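# 冬物ニットの片づけ 写真と覚え書き

6月13日に寝室で始めた、冬物ニットの片づけの記録です。服を広げる場所は主にベッドの上です。

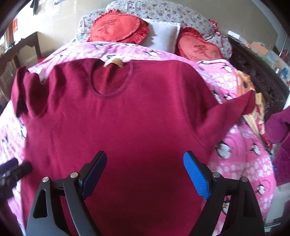 えんじ色の丸首セーター。片方の袖がくしゃっと折り返っているので、たたむ前に伸ばす。掛け布団はペンギンと水玉の柄。

## このページについて

去年の冬物は、しまうときに何も書いておかなかったため、出すときに箱を全部開けることになりました。今年は服ごとに短い覚え書きを残します。状態、たたみ方、入れた箱を書いておけば、次に出すときに探す場所がわかります。

部屋はふだん寝室として使っている六畳です。机が小さく、セーターの袖を伸ばすと端から落ちてしまうので、大きいものはベッドで広げています。掛け布団は平らにならしてから使います。布団が盛り上がったままだと、たたんだときに身頃の線がずれます。

## 服ごとの覚え書き

**えんじの丸首セーター**
長袖。濃い赤で、毛玉取りの際は糸くずが目立つほう。袖は後ろ身頃側に重ねてたたむ。衿まわりは引っぱらない。箱A。

**紺のVネック**
ひじの内側に毛玉。ブラシをかけたあと、大きいものだけはさみで切った。右の袖口が少し伸びているが、着るには困らない。箱A。

**灰色のタートルネック**
首の部分を前に倒してからたたむ。立てたまま入れると、ふたを閉めたときに変な折り目がつく。去年はそれで首の途中に線が残り、蒸気を当てても一日では取れなかった。箱Aの一番上。

**生成りの縄編みカーディガン**
厚いので二つ折りまで。三つ折りにすると高さが出すぎる。ボタンは上と下だけ留めた。全部留めると前立てが波打つ。下から二番目のボタンの糸がゆるんでいたので、しまう前に付け直した。箱B。

**茶色のカーディガン**
家の中で着ていたもの。ポケットにレシートとのど飴の包み紙。左のポケットの底に小さな穴があり、同じ色の糸がないので、こげ茶でかがった。内側なので表からは見えない。箱B。

**緑のベスト**
今年の冬は一度も着なかった。手放すかどうか決めていないので、箱には入れず、引き出しの手前に置く。1月に着る機会を作って、それでも着なければ譲る。

**黒の薄手ニット**
冷房の強い場所で使うため、しまわない。ハンガーではなく棚に置く。肩に跡がつきやすい。

**子ども用の黄色いセーター**
袖丈がもう足りない。アンキット・バンサルさんのところに小さい子がいるので、聞いてみたところ、もらってくれるとのこと。洗って紙袋に入れ、玄関の棚へ移した。名札の糸は外してある。

**マフラーと手袋**
マフラーは丸めて箱の隙間へ。手袋は左右を重ねて口を折り返す。靴下のように裏返してまとめると、親指のところが伸びるのでやめた。

## 使った箱

箱はUdleyの布張り収納ケースで、縦48センチ、横61センチ、深さ20センチ。クローゼットの下段に2箱並べて入ります。ふたは柔らかく、詰めすぎると真ん中が持ち上がって上の引き出しに当たります。

箱Aには薄いものから普通の厚さのもの、箱Bには厚いものを入れています。最初は家族の人別に分けるつもりでしたが、厚さがそろわないと段差ができ、上に置いたものが傾きました。厚さで分けたほうが収まりがよく、ふたもまっすぐ閉まります。

前に使っていた透明の衣装ケースは、中が見えるのは便利でしたが、クローゼットの奥行きより少し長く、扉が最後まで閉まりませんでした。今は工具と延長コードを入れて物置に置いてあります。

箱の手前には紙の札を付けています。書いてあるのは次の内容です。

- 箱の記号
- 中の服の色と種類
- 防虫剤を入れた月
- 次に確認する月

札は最初マスキングテープで貼りましたが、布にはつきにくく、翌朝には片側がはがれていました。持ち手に穴あけした札をひもで結ぶ方法に変えています。

## たたみ方

えんじの丸首を例に、普通の厚さのセーターは次の順番です。

1. 前身頃を下にして置き、裾を手前に引いて、しわをならす。
2. 折れた袖を外側へ伸ばす。袖口だけをつまむと伸びるので、ひじのあたりから手のひらで押さえる。
3. 肩幅の半分より少し外で、身頃の脇を内側へ折る。
4. 袖を裾の方向へ折り下げる。反対側も同じ。
5. 裾から三つに折り、表を上に返す。

4の袖は、斜めにしたままだと中で重なって真ん中だけ厚くなります。少し面倒でも縦にまっすぐ下ろしてください。長い袖は裾から出るので、余った分を上に折り返します。

箱の幅に対して服が広いときは、3の折り目を少し中へ寄せます。狭くしすぎると高さが出て、深さ20センチの箱に重ねられる枚数が減ります。うちの箱では、たたんだ状態の幅が手のひらを広げて一つ半くらいになるのが使いやすいようです。

縄編みのように凹凸が大きい服は、三つ折りにせず、最後は半分に折るだけにしています。折り目に丸めた薄紙をはさむと、編み目がつぶれにくくなります。薄紙は靴を買ったときのものをとっておいて使いました。

## 洗濯と毛玉取り

洗ったのは晴れの続いた週です。手洗いのものは洗面台で押し洗いし、洗濯機で短く脱水したあと、平干し用の網に広げました。網は一枚しかないので、一日に干せるのは一着か、子ども用なら二着です。全部が終わるまで一週間以上かかりました。

洗剤はMendonçaのおしゃれ着用を使っています。においが弱いものを選びました。量は容器の裏に書いてあるとおりです。去年、少し多めに入れたら何度すすいでも泡が残ったので、今年はきちんとふたの目盛りで量りました。

毛玉は、ブラシで毛並みをそろえてから電動の毛玉取りをかけます。机にタオルを敷き、服を張りすぎない程度に平らにします。脇の下と袖の内側から始めると、途中でやめても目立つ場所が中途半端になりません。縄編みには電動を使わず、はさみだけにしました。

途中で毛玉取りの電池が切れ、紺のVネックは二日に分かれました。充電器は台所の引き出しにありました。来年は先に充電しておくこと。

## 防虫剤

Kemexの引き出し用を、たたんだ服の上に置きます。下に敷くと成分が届きにくいと箱の説明にあったので、服の間ではなく一番上です。前の種類と混ぜないよう、古い袋はすべて出してから入れ替えました。

箱Bの底から、いつのものかわからない袋が出てきました。中身はもう縮んで硬くなっていたので処分。交換する月を札に書くことにしたのは、このためです。

## しまわなかったもの

手放すものは、次のように分けました。

- 黄色い子ども用セーター：バンサルさんへ
- ひじが薄くなった灰色のニット：掃除用に切る
- 毛糸の帽子：Plolmontの古着回収へ
- サイズの合わない手袋：同じく古着回収へ

Plolmontの回収箱は駅の反対側にあり、雨の日は外に出ていません。袋の口を結んで持っていくこと、濡れたものは入れないことが注意書きにあります。帽子は洗って乾いてから入れました。

灰色のニットは、身頃を大きめに切って窓の桟を拭くのに使っています。袖は筒のまま、棚の脚の下にはさむ布になりました。切った端から糸が出るので、洗って繰り返し使うことは考えていません。

緑のベストだけがまだ決まっていません。色は気に入っていますが、合わせるシャツが少ないのが着ない理由だと思います。

## 次に出すときのための覚え

寒くなったら、先に箱Aを開けます。早い時期に使うのは紺のVネックとえんじの丸首で、灰色のタートルネックはもう少しあとです。タートルネックが一番上に入っているため、出すときに横へよけてください。

出した日は一晩、風の通る場所に置いてから着ます。干す場所は物干しではなく、いすの背か平干し網。ハンガーにかけると、えんじのセーターは袖の重みで肩が下がります。

箱Bの縄編みはかさがあり、出すと箱が半分ほど空きます。空いた場所に夏の掛け物を入れる予定なので、薄手の敷布をその前に洗っておくこと。

家族から、緑のベストはどこかと聞かれたら、引き出しの手前。

## 追記

札のひもが箱Bだけ長く、扉にはさまるので短く結び直しました。

茶色のカーディガンは、しまった翌週に肌寒い日があり、一度出して着ました。洗い直して箱Bに戻してあります。ポケットは空です。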